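A Morning at the Cleklow Open Day
Posted 11/08/2022 in Days Out

I had been meaning to visit the Cleklow workrooms for ages, and when Ye-ji Um wrote to say that there was an open day coming up and that she had a spare ticket, I said yes before I had even looked at the bus times. (The bus times were not good, as it happens, but Dexter Cabrera very kindly drove us both, and we stopped on the way for the cheese rolls at Mercado that he talks about all year long.)

Cleklow is one of those long, low buildings you could pass every day without wondering what goes on inside. The front half belongs to Trandonitz, who mix pigments and colored powders for craft shops and schools, and the back half is let out as small rooms for classes and trials. We were met at the door by Amado Dagdag, who has been there 11 years and who shook hands with every single visitor, even the ones who came in late and tried to slip past him to the coffee.

The tour began in the store, with its rows of labeled tubs and a smell like new chalk, and Amado told us about the old days when everything was weighed out by hand into paper bags. They moved here in 2000, and he still calls it the new building. I could have stayed in there all morning looking at the greens alone, but we were moved along to the carpeted room next door, and I was glad of it, for I do love a table where work is going on.

I found a good spot near the end, with my coat over my arm and my coffee going cold, and there I stayed until Ye-ji came to find me. A bit of colored powder on a plain white surface is a lovely thing to look at. The blue was very pale, just a ring of it with the white showing through the middle, and the red was as strong as poster paint.

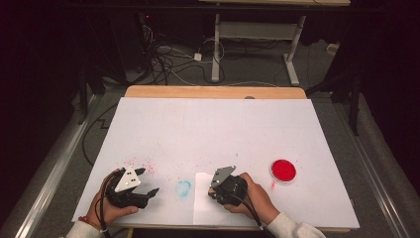
What I had never thought about before is how far a pinch of powder can travel. Jhun Villanueva, who gave the talk, is a great believer in white for a work surface, and he had us all nodding along by the end. On a dark bench, he said, you can think you have cleaned up perfectly well and then find your sleeve has gone pink at lunchtime. On white there is no hiding from it. He also said that a dry brush should come first and a damp cloth only after that, and I'm afraid I have been doing it the other way for most of my life, usually with a great deal of muttering.

There were questions, of course. A lady behind me wanted to know about getting turmeric out of a kitchen counter, and that set off such a discussion that we ran well over. Dexter asked about chalk line powder, which he uses in his own garage, and Jhun told him to keep it well away from anything he might want to paint. I asked whether the reds are really worse than the blues or whether we just notice them more. He thought a bit of both – and I was rather pleased to have asked something that made him stop and think.

After the talk I went back for another look at the white top, with its narrow light brown edge, and bent down until my nose was nearly on it. Tiny reddish specks, a smudge or two, and one little fleck of blue. It made me think of my grandmother's pastry board on jam tart days.
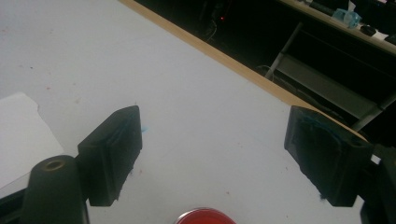

Lunch was soup and bread in the long room at the back, and we shared a table with Hatem Hajji, who runs the weekend classes and was full of plans for a new one on making your own chalk pastels. It will start in January if enough people put their names down, and Ye-ji and I both did, there and then, with soup spoons still in our hands.

I bought 3 small jars from the shop on the way out, two blues and a rust color, and Dexter bought nothing and then went back in for a brush. Parking is easy if you come early, and there is a ramp at the side door for anyone who needs it. Bring a cardigan, as the store is kept quite cool, and wear something you don't mind dusting off afterward.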